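2025년 8월 28일 목요일

어젯밤에도 왔다. 새벽 세 시 좀 넘어서 왼쪽 눈 위로 그 익숙한 지그재그가 번쩍거리기 시작하길래 아 또 시작이구나 했다. 편두통 전조라는 게 참 얄미운 게, 본 공연 전에 예고편을 꼭 틀어준다. 이십 분쯤 반짝반짝하다가 사라지면 그때부터가 진짜다. 물 한 컵이랑 약 한 알 먹고 커튼을 집게로 집어놓고 누웠는데 다섯 시까지 못 잤다. 출근은 당연히 못 하고 반차를 썼다. 이번 달만 벌써 몇 번째 반차인지 팀 채팅방에 쓰면서도 손이 좀 오그라들었다.

오후에는 신경과 예약이 있어서 어차피 나가야 했다. 석 달에 한 번 가는 병원인데 하필 전날 밤에 아파주니 선생님한테 설명하기는 좋더라. 눈 밑이 시커메서 설명할 것도 없었지만! 선생님이 두통일기를 보시더니 6월부터 횟수가 다시 늘었네요, 하셨다. 그렇죠. 6월에 회사에서 Grasso 건 마감한다고 거의 매일 야근했고 점심은 커피로 때웠고, 장마 오기 전부터 기압이 오르락내리락했으니까. 뭐가 범인인지는 모르겠다. 늘 그렇듯이 용의자만 많다.

두통일기 얘기를 좀 하자면, 나는 휴대폰 앱을 쓰다가 올봄에 종이로 돌아왔다. Brivar라는 앱을 꽤 오래 썼는데 아플 때 화면을 보는 것 자체가 고문이다. 밝기를 제일 낮춰도 눈이 시리고, 통증 점수를 고르라고 동그라미가 주르륵 나오면 그냥 다 집어던지고 싶어진다. 종이는 어두운 데서도 대충 휘갈길 수 있어서 좋다. 오늘 새벽 거는 글씨가 지렁이 같아서 나도 못 읽겠는데 '왼쪽, 토할 것 같음, 냉장고 소리'라고 쓴 것 같다.

냉장고 소리는 진짜다. 평소에는 들리지도 않던 웅 소리가 아픈 날에는 머릿속에서 나는 것처럼 들린다. 엄마는 내가 예민해서 그렇다는데, 예민해서가 맞긴 맞지. 신경이 예민해지는 병이니까요 어머니.

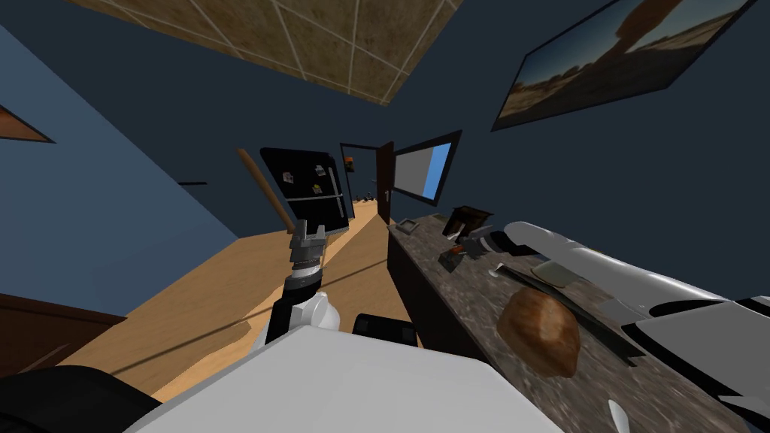

아무튼 진료실에서 예방약 얘기가 다시 나왔다. 작년에 먹던 건 효과는 그럭저럭 있었는데 낮에 너무 졸리고 단어가 생각이 안 났다. 회의하다가 '그거, 그, 종이 묶는 거' 이러고 있으니까 다들 웃었는데 나는 좀 무서웠다. 그래서 끊었던 거고. 선생님은 용량을 아주 적게 해서 다른 계열로 시작해보자고 하셨다. 저녁에 한 알씩, 두 달은 참고 먹어봐야 효과를 알 수 있다고. 두 달이면 10월 말이다. 중간에 좋아졌다고 마음대로 끊지 말라는 말도 두 번이나 하셨다. 내 전과를 기억하시는 모양이다.

그리고 마그네슘! 대기실에서 기다리면서 검색하다가 하루 400밀리그램 먹는다는 글을 봤길래 물어봤더니, 먹어봐도 되는데 배탈이 나면 줄이라고 하셨다. 기대를 너무 크게 하지는 말라는 표정이셨다. 집에 오는 길에 약국에 들러서 한 통 샀다. 알이 무슨 단추만 하다. 이걸 삼키라고 만든 건지 모르겠다.

급할 때 먹는 약은 한 달에 열흘 넘게 먹으면 안 된다는 얘기를 또 들었다. 약을 너무 자주 먹으면 그 약 때문에 머리가 더 아파질 수 있다는 건데, 처음 들었을 때는 농담인 줄 알았다. 머리 아파서 먹는 약 때문에 머리가 아프다니. 지난달 일기를 펴놓고 같이 짚어봤는데 다행히 선은 안 넘었다. 그래도 아슬아슬했다. 앞으로는 약 먹은 날에 빨간 펜으로 표시하기로 했다. 빨간 펜이 어디 있더라.

진료비 내고 나와서 버스를 기다리는데 햇빛이 너무 세서 모자를 눌러쓰고 정류장 기둥 그늘에 딱 붙어 있었다. 지나가는 사람이 보면 숨어 있는 줄 알았을 거다. 편두통 지나간 다음 날은 몸이 꼭 세탁기에서 나온 수건 같다. 아프지는 않은데 힘이 하나도 없고 말도 느리게 나온다. 그런데 이상하게 단 게 당긴다. 참다가 결국 Lostby에 들러서 밤식빵을 샀다. 한 장만 먹으려고 했는데 서서 세 장 먹었다.

집에 와서는 침실 조명을 바꿨다. 전부터 천장등이 너무 하얘서 거슬렸는데 Veltell 전구를 할인할 때 사놓고 귀찮아서 안 갈고 있었다. 상자에 900루멘이라고 쓰여 있고 색은 노르스름하다. 의자 위에 올라가서 가는데 팔이 후들거려서 좀 웃겼다. 켜보니까 방이 갑자기 저녁 식당 같다. 마음에 든다. 부엌 쪽도 갈아야 하는데 그건 주말에. 의자에 또 올라갈 기운이 없다.

저녁 먹고 환우 카페에 오랜만에 들어가 봤다. 예방약 후기 글에 댓글이 367개나 달려 있길래 하나씩 읽다가 관뒀다. 누구는 인생 약이라고 하고 누구는 사흘 만에 끊었다고 하고. 읽으면 읽을수록 먹기도 전에 부작용이 오는 기분이 든다. 손끝이 저리다는 댓글을 읽으니까 진짜로 손끝이 저린 것 같아서 폰을 엎어놨다. 두 달 먹어보고 내가 직접 쓰지 뭐.

밤 열 시에 첫 알을 먹었다. 별 느낌은 없고 입이 조금 마르다. 이건 밤식빵 때문일 수도 있다. 내일은 정상 출근이고 오전에 회의가 하나 있는데, 제발 단어들아 도망가지 말아라. 물병 챙기고, 선글라스 챙기고, 점심은 꼭 밥으로 먹을 것. 커피는 한 잔만. 두 잔째는 세 시 전이면 봐주기로.

빨간 펜 찾았다. 겨울 코트 주머니에 있었다.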